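Where Things Go: A Report on Small Drawer Storage
Natália Peixoto and Carolina Peixoto
31 March 2018

Our group was asked to test a claim we had all heard at home: that a small cabinet on a work table keeps the table tidy. I did not believe it when we started, and I only half believe it now.

The idea is simple enough. Loose things go in a drawer or on a tray, and the table stays free for work. Most advice we read stops there. It does not say what belongs in which drawer, or how long the order is supposed to last once people get busy. We asked nine students to keep a diary of their own tables and got 265 entries back. Many of them were one word long ("messy"), so we are careful about what we claim from them.

We looked at a two-drawer cabinet in light oak with black bar handles, used together with a tray on the same table. Two drawers sounded like plenty. In the diaries, though, the lower one nearly always turned into the place for things with no place, and the writers then stopped opening it. A drawer like that is hiding the mess, and we did not count it as tidying.

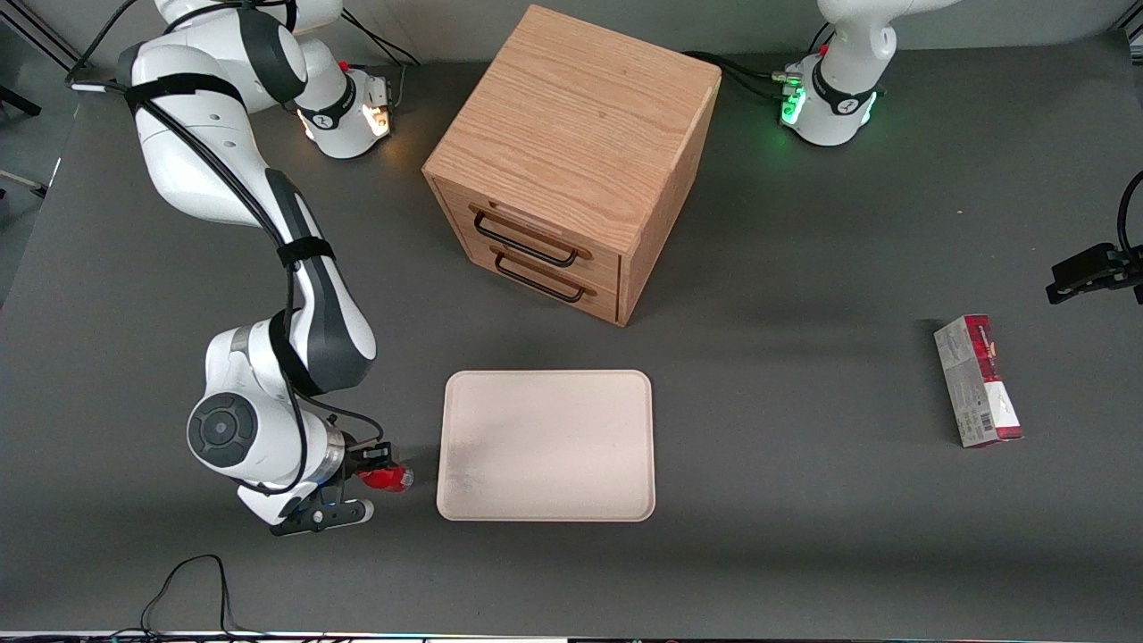

Graça Antunes objected that a junk drawer is still better than a junk table, and that we were being too hard on people who just want room to work. We talked this over and changed one of our questions. The new version asks whether the writer could find an item again without searching. Six said yes for the upper drawer and four said yes for the lower one, which is a smaller gap than I expected. With a group this size I would not lean on it.

The tray did better than either drawer in the comments. People liked seeing what they had. They also admitted to piling things on it until it was no use - a problem no drawer would have fixed.

Teresa Carvalho thinks labels would help. I doubt it, but we plan to try them in June, with the same diary sheet and a rule against one-word entries.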